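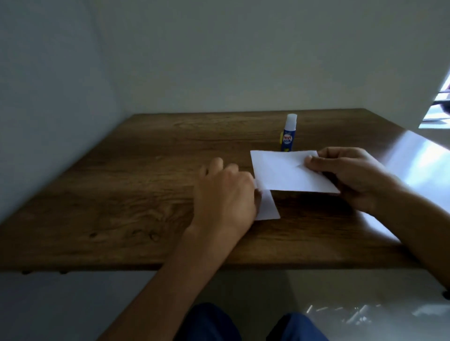 2 min read

Zarwood Publishes Open Good-Practice Guide for Recording Everyday Handwork Used in Robot Training

SURNPORT, 23 September 2020 - Zarwood is very pleased to share the first edition of its good-practice guide for people who record ordinary hand tasks, the kind that robots are later taught from. The guide is free to read and free to copy, and we hope that small teams in particular will pick it up, scribble all over it and tell us what we got wrong.

It grew out of a long and friendly argument with our colleagues at Brorov over what a "simple" task really is. Paper and a glue stick, we all agreed at the start, would be easy to write rules for. The chapter on that one task went through more drafts than anything else in the guide! Two hands share the work, the thumbs keep covering the label, and white paper looks very different in shade than it does beside a bright window.

"We wanted rules that a person could follow on their first morning without feeling watched or hurried," said Dalia Slaoui, who led the writing. "If somebody needs to stop and turn the glue stick in their fingers for a while, then that belongs in the recording. Please don't trim it out to make the work look neater than it was."

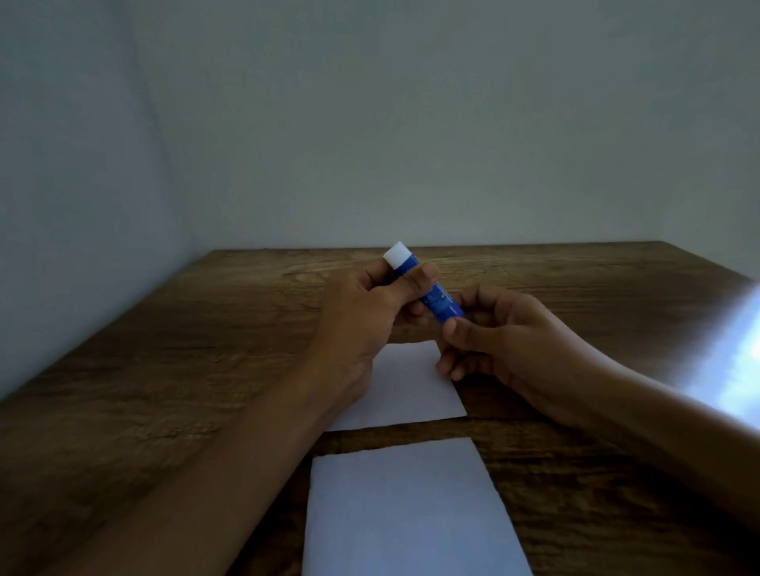
Both hands on the glue stick, with two sheets of paper on the table.

The guide has 30 rules in all, and most of them are short. Tables should hold only what the task calls for. Sleeves, if worn, are to be pushed up past the wrist. Workers agree in writing to each use of their recordings, and they may withdraw a session up to 75 days later with no questions asked and no loss of pay. Daylight is allowed, glare and all, as long as the session notes mention it - a home robot will have to cope with windows too, after all.

There is also a good long section on labels, which we know is not everybody's favorite subject. Reviewers are asked to write down only what can be seen, to mark a hidden object as hidden, and to leave a step unnamed when they can't tell what it is. Every session is read by 2 reviewers working apart from each other, and where they disagree, both versions are kept.

"I have cleaned up after a great many confident labels," said Efren Mercado, who tested the draft rules on 1,000 recordings before they were settled. "An honest gap is so much easier to work with." 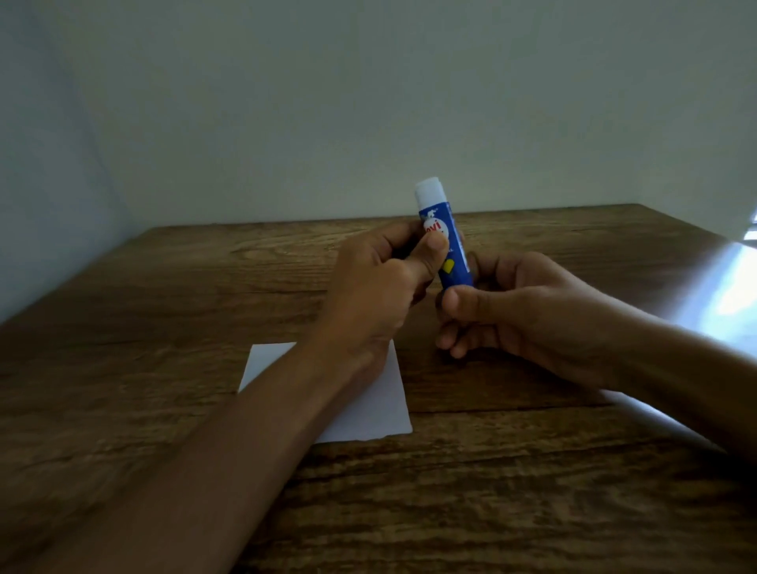 A glue stick held upright over the table, cap on.

The guide is available now from Zarwood on request, in print or as a plain text file. Comments on the first edition are welcome through the end of February, and a second edition will follow once we have read them all. Teams who would like a visit to talk through the rules are warmly invited to write to Dalia Slaoui at the Zarwood office in Surnport.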